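Textile Care and Laundry Practice
Unit 6 handout: Unloading a front-loading washer and sorting for drying
Revised April 5, 2025

Scope

This handout covers the interval between the end of the wash cycle and the start of drying. Soil classification and detergent dosing were treated in Unit 4 and are not repeated. The reading for this unit is Candis, chapter 2, and the Haneck sheet on care symbols. Bring both to the practical.

6.1 Terms

Drum: the perforated inner cylinder that holds the load.

Gasket: the flexible ring between the drum opening and the front panel. It seals against the door glass when the door is shut. On most machines it has a fold on the inner side, which collects lint, water and small items.

Porthole: the glass bowl set in the door. It projects into the opening and keeps the load away from the gasket while the drum turns.

Lip: the lower edge of the opening, over which all items leave the machine. Zippers and hooks catch here more than at any other point.

Residual moisture: water left in the load after the final spin, given as a percentage of the dry weight of the load.

6.2 Before the door is opened

Wait until the drum has stopped and the lock has released. The lock on the practice machines takes up to 2 minutes. Do not pull on the door during this time. If the lock has not released after 15 minutes, check for standing water behind the glass and run the drain program.

Place the receiving basket on the floor directly below the opening. A basket set to one side means that long items are dragged across the floor.

6.3 Opening and removing

Swing the door fully open. A half-open door narrows the working space and takes side loads on the hinge when the arm or the fabric presses against it.

Remove items singly. After a fast spin the load lies pressed against the drum wall in a ring, and sleeves, straps and pant legs are often wound around other pieces. The correct grip is on the body of the item, close to a seam. Pulling by a cuff or a strap puts the weight of the whole tangle on one narrow strip of fabric. If an item resists, turn the drum by hand a quarter turn and try again.

Dark items are easily missed in a dark drum. After the last piece, turn the drum through one full revolution and feel along the wall with the flat of the hand. Socks and thin black knits are the usual leftovers.

6.4 The gasket

Pull back the fold and wipe it around its full length with a dry cloth, starting at the top. Coins, hair clips and buttons settle in the lower third. Leave the door ajar afterward.

6.5 Sorting for drying

Sort at the basket, while the items are still being handled. The course uses the Vidal scheme:

Group A: cotton and linen, tumble dry, normal heat.
Group B: synthetics and blends, tumble dry, low heat.
Group C: wool, silk, elastic and anything without a label. Air dry.

Color plays a smaller part here than in washing. Dark and bright pieces may share a dryer if both are colorfast, but new dark cotton should be kept apart for its first loads. Lint transfer is the more common fault: towels shed, and black fabric shows it.

Shake each item once before it goes to its group. A piece that goes in crumpled dries unevenly and holds its creases.

6.6 Worked figures

The November practical at Urklow gave the following for one mixed load. The load weighed 149 ounces dry. Water retained after spinning weighed 76 ounces.

Residual moisture = 76 / 149 = 0.51, or 51 percent.

Values near 50 percent are normal for a mixed load at medium spin. A much higher value points to an unbalanced load in which the machine cut the spin short. Respin before drying. Enter both weights on the load sheet, even when the load is respun.

6.7 Views

Black fabric at the drum opening, door open; then a crumpled teal cloth at close range.
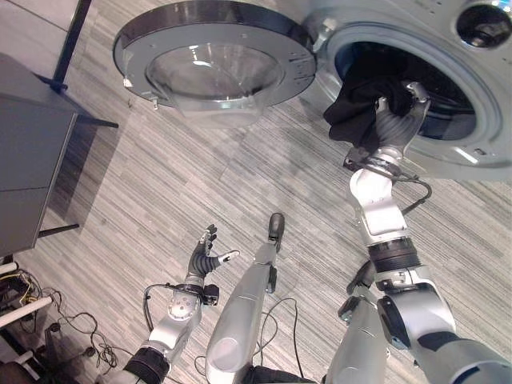
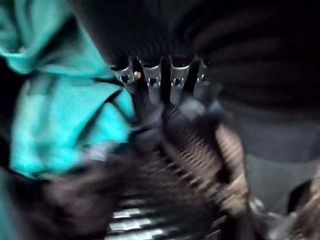

6.8 Review tasks

Sketch a section through the door, gasket and drum, and mark the places where small items collect.

Calculate the residual moisture for your own load and compare it with the value in 6.6.

Assign ten items from the practice basket to groups A, B and C. For each item in group C, note the care symbol or write "no label."

Load sheets are due at the start of Unit 7.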